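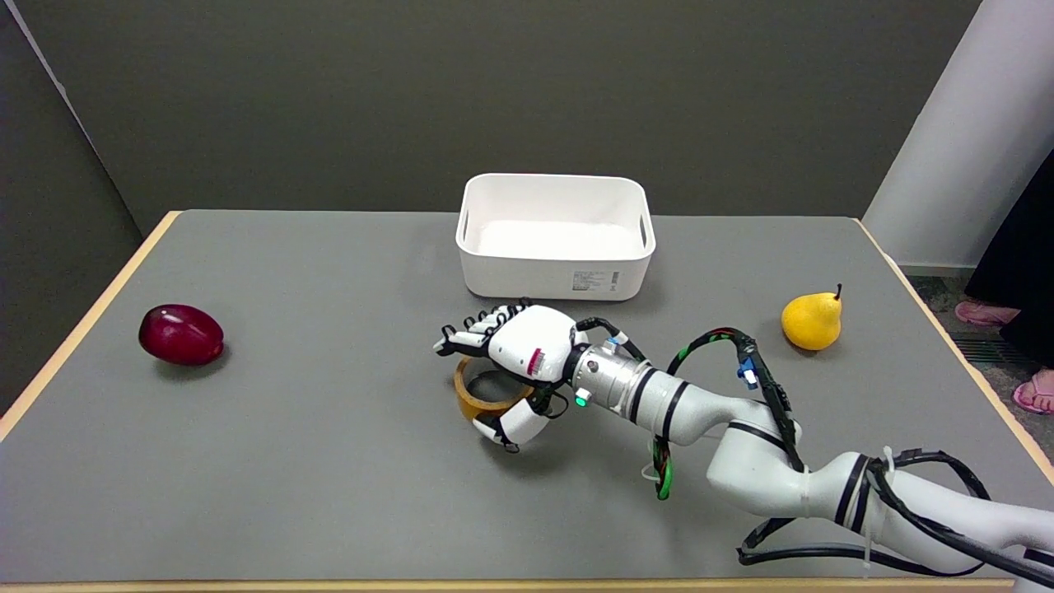

Photo: Yung-ching Kao

Himis packing tape, 51 m roll, reviewed November 3, 2009

The Himis is a general-purpose tan tape sold for closing cartons. I bought a case in May and have used it on outgoing parcels up to 7 kg, mostly single-wall boxes, with the Plustivel as the comparison.

Adhesion to clean cardboard is good immediately after application. On recycled board with a dusty surface it needs firm rubbing, and the ends lift overnight if this is skipped. The Plustivel grabs faster on the same board but splits lengthwise when the roll is cold.

Unwinding is loud and fairly even. The starting edge is hard to find – fold over a tab before putting the roll away. In the Jundport hand dispenser it tracked straight, although the brake had to be backed off half a turn. The cut edge is clean with a new blade and ragged with a worn one.

I left 200 sealed boxes in an unheated store for the summer. Seven had open flaps in the fall, all of them overfilled. The tape does not take ballpoint; a felt marker works once the ink has dried.

Acceptable for light and medium cartons. For heavy ones, buy reinforced tape.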